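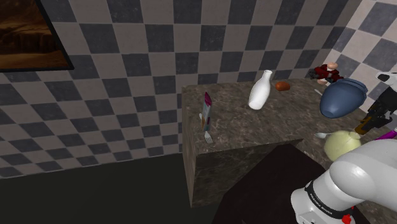

Figure 3. Simulated counter used to plan the clearing task, with a Franka Emika arm at right.

4.2 What changed for the kitchen staff

The canteen at Folurholm gave us a wonderful test case! Clearing had always fallen to whoever finished cooking first, and in March we asked the 19 people on shift how they would share it with an arm. Most wanted to keep the plating and hand over the bowls and spoons. 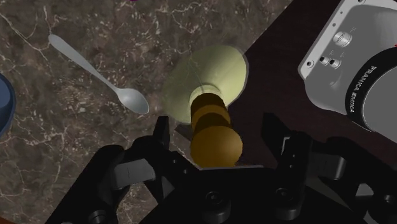 Bořivoj Kubíček told us that he would gladly give up the clearing, but that he wanted a say in when the arm starts and stops. We built the next round of shifts on that request.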